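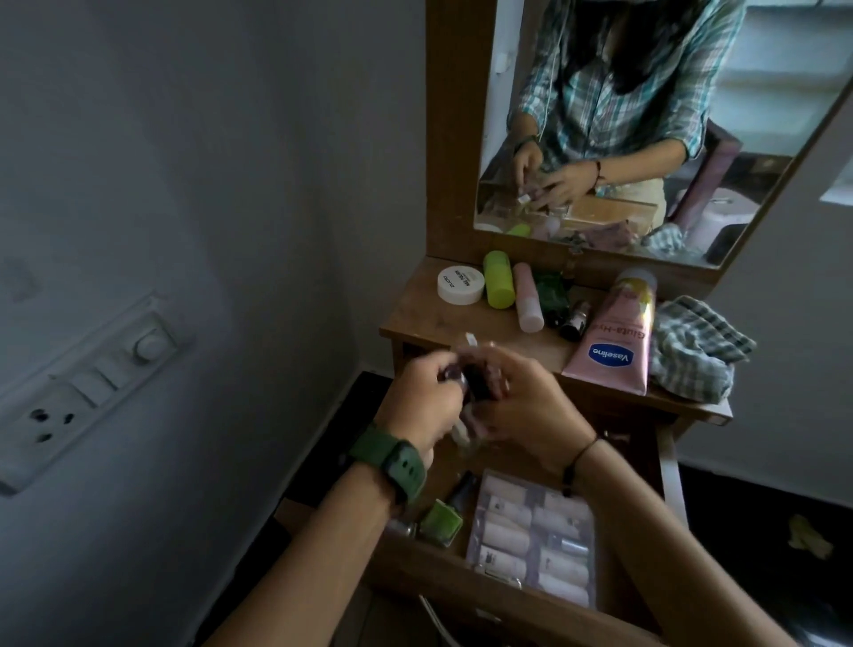 Softwareentwicklung Wahrnehmung und Handlungsplanung (m/w/d) bei Stokia

Standort Raradville, Vollzeit oder 80 Prozent, Eintritt ab Juli oder nach Absprache

Ein Fläschchen aufschrauben, während die Schublade darunter offen steht und ein Spiegel alles noch einmal zeigt: Für Menschen ist das eine Nebensache, für unsere Software ein richtig schönes Problem. Welche Hand hält, welche dreht? Ist das grüne Fläschchen auf der Tischplatte dasselbe wie das im Spiegel, und wenn ja, welches von beiden kann man greifen? Wer bei solchen Fragen anfängt, auf die nächste Serviette zu kritzeln, ist bei uns goldrichtig!

Stokia entwickelt Software für zweiarmige Roboter, die in Wohnungen zurechtkommen sollen. Wir bauen keine eigene Hardware. Unsere Arme kommen von Hämmerli, unsere Arbeit beginnt bei den Kamerabildern und endet beim Sollwert für die Gelenke. Dazwischen liegen Wahrnehmung, Planung, Regelung und eine ganze Menge Werkzeug, das wir selbst geschrieben haben und an dem wir ziemlich hängen. Im Projekt Britport lernen unsere Modelle aus Aufnahmen in Ich-Perspektive, wie Menschen mit beiden Händen kleine Dinge öffnen, schließen, sortieren und weglegen. Zurzeit umfasst der Datensatz 757 annotierte Sequenzen aus ganz normalen Haushalten, und er wächst weiter.

Woran du arbeiten wirst

Du übernimmst die Schicht zwischen Handverfolgung und Planer. Konkret heißt das: Aus den geschätzten Handposen und Objektmasken soll eine Beschreibung entstehen, mit der ein Planer etwas anfangen kann – wer hält was, welcher Kontakt besteht, welche Bewegung ist gerade möglich. Einen ersten Stand gibt es, er läuft, und er hat Schwächen, die wir dir am ersten Tag gern zeigen.

Die Spiegelung ist so eine. Unser Detektor findet in Spiegeln mit großer Begeisterung Hände und Flaschen und meldet sie brav als greifbare Objekte. Wir haben einen Filter über die Tiefenschätzung, der bei großen Spiegeln gut funktioniert und bei schrägem Lichteinfall oft danebenliegt. Da ist noch viel Platz für eigene Ideen.

Ebenso offen ist die Verdeckung. Sobald sich zwei Hände um einen kleinen Gegenstand schließen, bleibt von ihm manchmal nur ein Stück Etikett übrig. Wir verfolgen ihn dann über die Fingerstellung weiter, und dieser Teil des Codes braucht dringend jemanden, der ihn lieb gewinnt.

Außerdem:
Pflege und Ausbau unseres Abspielwerkzeugs, mit dem wir Sequenzen, Masken und Planungsschritte nebeneinander ansehen
Schnittstelle zum Bewegungsplaner, inklusive Tests in der Simulation
Regelmäßige Versuche an den Armen, im Schnitt 2 Nachmittage pro Woche
Mitarbeit am Annotationsleitfaden (ja, wir diskutieren dort leidenschaftlich, wann ein Griff anfängt)

Was du mitbringst

Du schreibst sicher C++ oder Python und scheust dich vor der jeweils anderen Sprache nicht. Du hast schon einmal mit Kamerakalibrierung, Posenschätzung oder Bahnplanung gearbeitet, im Beruf, im Studium oder in einem eigenen Projekt, von dem du uns erzählen magst. Koordinatensysteme bringen dich höchstens kurz aus der Ruhe. Erfahrung mit ROS 2 ist praktisch, ein Abschluss in einem bestimmten Fach keine Bedingung.

Deutsch oder Englisch genügt für den Alltag. Der Code und die Dokumentation sind englisch, der Mittagstisch ist gemischt.

Was dich erwartet

Unser Wahrnehmungsteam besteht aus vier Leuten, mit dir wären wir fünf. Die Wege sind kurz: Wer morgens eine Idee zur Griffplanung hat, kann sie nachmittags am Arm ausprobieren, und wenn es klappt, kommen meistens alle aus den Nachbarzimmern dazu! Du bekommst eine unbefristete Stelle, 30 Urlaubstage, ein Konferenzbudget und einen Rechner, der für das Training kleinerer Modelle reicht. Für die größeren teilen wir uns einen Cluster. Zwei Tage pro Woche kannst du von zu Hause arbeiten, an den Versuchstagen sehen wir uns im Labor in Raradville.

Bewerbung

Schick uns einen Lebenslauf und ein paar Zeilen dazu, welches Problem dich zuletzt nicht losgelassen hat. Ein Link zu Code ist willkommen – auch wenn er unaufgeräumt ist. Ein klassisches Anschreiben brauchen wir nicht, ein Foto auch nicht.

Nach dem ersten Telefonat laden wir dich für einen halben Tag ein. Wir schauen gemeinsam eine Sequenz aus Britport an, überlegen, wo der Planer scheitern würde, und programmieren ein Stück zusammen. Hausaufgaben gibt es keine, die Reisekosten übernehmen wir.

Bewerbungen bitte über das Formular auf dieser Seite, Stichwort »Wahrnehmung und Planung«. Fragen zur Stelle beantwortet das Team über dasselbe Formular, in der Regel innerhalb von 4 Arbeitstagen.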